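# Can machines do chores yet?

*Last edited Sunday, November 26, 2023*

**Chore robotics** is the part of automation that deals with small, dull jobs: clearing a table, packing a bag, folding, sorting, putting things back where they go. I've kept this article on my own wiki since January, so it's written the way I talk, and you'll find my opinions mixed in. The short answer to the title is "a few of them, slowly, if you set the table first."

## Why packaging is so hard

Factory arms have been great at repeating one motion for decades. A chore hardly ever gives you the same motion twice! Take molded pulp, the stuff cup carriers and product inserts are made of. It bends, it tears, the rim is never quite where you'd like it, and if you squeeze too hard you've got a crumpled tray (ask me how many I've wrecked by hand). Two fingers have to find an edge that's thick enough to hold and then lift without folding the whole thing at the waist.
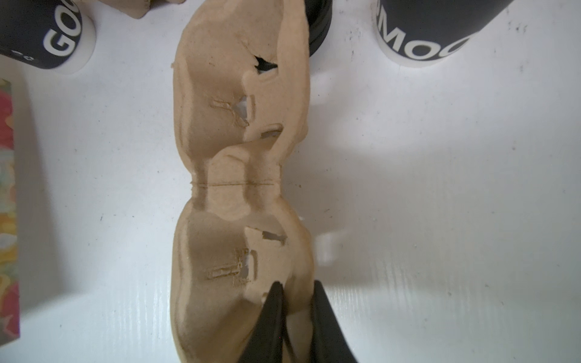 *Molded pulp tray with the gripper fingers at its lower end.*

A camera near the fingers helps a lot with this kind of job. You lose the big view of the table but you see the rim, the slots and the torn bits up close, and those are what decide whether a grip holds.

## Two arms or one?

I used to think one good arm was plenty. Then I tried packing a gift bag with one hand while holding my coffee, and, well, I changed my mind. Paper bags flop shut. They slide. Most people steady the bag with one hand and load with the other without thinking about it, and a pair of arms can at least try the same trick.
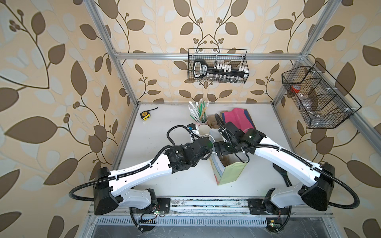 Timing is the other headache. Two arms sharing a small table can get in each other's way, so a lot of programs make one wait while the other moves. It's safe, but it's slow. On the Rana task list, which is the one I follow, a tidy-up run gets 30 minutes and 13 objects, and I can beat that half asleep.

## Where things stand

- **Picking up stiff things** (cups, jars, boxes): pretty good.
- **Soft or floppy things**: hit or miss. The Ploltudier notes put bags and paper in their hardest group and I agree.
- **Anything nested or tangled**: still rough.
- **Noticing a mistake**: getting better - Fluvach has a retry step I like a lot.

Shop floors are ahead of kitchens, mostly thanks to the parts showing up in the same spot. Studow lists 4 bench jobs it considers ready for daily use, and all of them start from a fixed tray position.

See also: *Grippers*, *Bin picking*, *Laundry folding (stub)*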